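### 3.2 Work surfaces and the basket task

Each of the sorting stations was set up on a plain table placed against a paneled wall. We chose plain surfaces after the pilot in Wakdale, where the tables had a printed wood pattern and several participants told us they had trouble judging where the edge of a small item ended. A pale background also makes it easier to compare stations, since the only strong color in the working area then comes from the basket and whatever is put in it.

Pale furniture has its own drawbacks. Seams between panels show up more than they would on a patterned finish, and at close range they can be the only feature to look at. We noted the position of seams at each station before the sessions began and did not try to cover them. Tape was tested early on and dropped, as its edges drew more attention than the joints did. 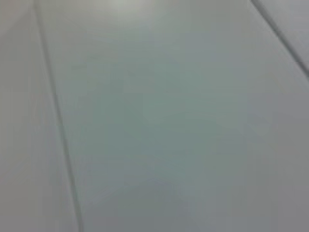
Lighting was left as we found it. The rooms at Stedanano have overhead fixtures that cannot be dimmed, and bringing in lamps would have changed the shadows at one station and not at the next. Hrefna Frandsen visited every station in March and wrote down the position of the table, the color of the surface and any marks that would not wipe off. Her notes were used to decide which tables to keep. Tables with a glossy finish were taken out of the study, and those with a matte finish were kept even when they had light scratches.

Tables were wiped with a damp cloth in the morning and left to dry before the first session. They were not wiped again between participants unless something had been spilled.

#### 3.2.1 Choice of container

The task needed a container that a person could fill with household linen and small clothing items without having to hold it steady. We compared a folding fabric bin, a plastic tub and a rectangular wicker basket. The fabric bin sagged when only one side was loaded. The plastic tub kept its shape but slid on smooth tables, and participants tended to rest one hand on it, which slowed the folding.

The wicker basket was the best of the three for our purposes. It kept its outline whether it was full or empty, and its rectangular opening gave participants a clear idea of how wide a folded item should be. Orange was picked over the natural color because it stands out from white linen and from the tabletop. We did not test whether color alone had any effect on speed, and the results in Section 4 should not be read that way.

Woven sides do have one disadvantage. Loose threads and the corners of thin cloths can catch in the weave when they are pulled out. Knitted items from the Courtois set snagged more often than the flat cotton ones, and we replaced the worst of them partway through the study. Snagged items stayed in the analysis if the participant finished the trial.

#### 3.2.2 Placement

The basket was placed directly on the tabletop, with no mat or liner underneath. Participants could move it before the trial began, and most pulled it a little closer. Once the trial had started they were asked to leave it where it was. We did not mark its position on the table, because in the pilot people kept checking the marks and straightening the basket to match them.

Nothing else was left on the table at the start of a trial. Items to be folded were handed over from a side shelf in the order given in the Starkidley list, and finished items went into the basket. An item that fell on the floor was returned to the shelf and offered again at the end.
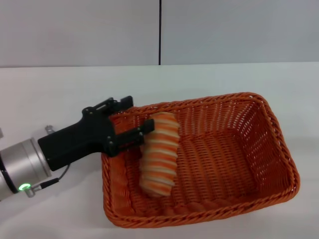
*Figure 2. Rectangular orange wicker basket on the white tabletop, with the light gray wall behind.*

Each participant had 600 seconds to work through the list. The timer was stopped early if the list was completed, and the time was then recorded to the nearest second. A total of 200 trials were run under these conditions. Of these, 2 were excluded because the basket had been loaded before the timer was started.

After each trial the basket was emptied by hand and turned over to shake out lint. Items were refolded on the shelf in their starting form, which for towels meant folded once lengthwise and for smaller pieces meant left flat. We found that refolding by the same person each time gave more even starting stacks, and we kept to this for all sessions after the first morning. The trials from that morning are reported separately in Table 3.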